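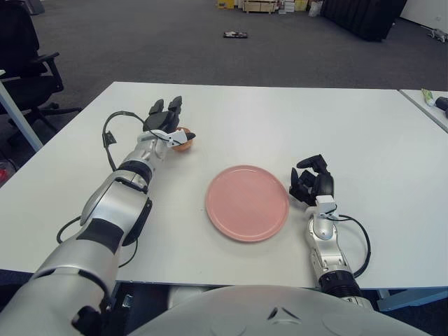

From: Previx shop list
Date: February 7, 2025
Subject: Re: [build] left hand drops things when the elbow swings out

> Has anybody else on the two-arm build seen the left hand go
> limp partway through a move? Mine is fine close in, then I
> swing the elbow out and the fingers just let go. I swapped
> the hand board already and got the same thing. Running the
> Grimamum controller with stock settings. Thinking of ordering
> a whole new wrist but I really don't want to.

Don't order the wrist yet! I fought this exact thing for most of June and it was the cable. I had mine tied down nice and neat along the forearm (I was so proud of it) and every time the wrist rolled past a certain point it tugged on the connector just enough to drop the hand off the bus.

What I run now is a big sloppy loop off the left wrist. It looks terrible and it sweeps across the table when the arm moves, but I'll take it. I cut mine at 18 inches from the wrist to the first tie and left that whole stretch free. The right one has a loop too, down along the forearm.

To check yours, leave the controller logging and roll the wrist slowly by hand with the motors off. I got 266 dropped packets in one evening before the change and 4 the next night, same routine both times, picking up a little round orange thing and putting it on a pink plate. Plates with a low rim are much nicer for this, by the way. The fingers kept catching on my deep one.

Also, if you're still on the stock Grimamum settings, turn the grip timeout up. Stock is way too jumpy for these hands.

I have a few spare Hegyi connectors in my bin if yours is chewed up, just say so on the list and I'll bring them to the shop.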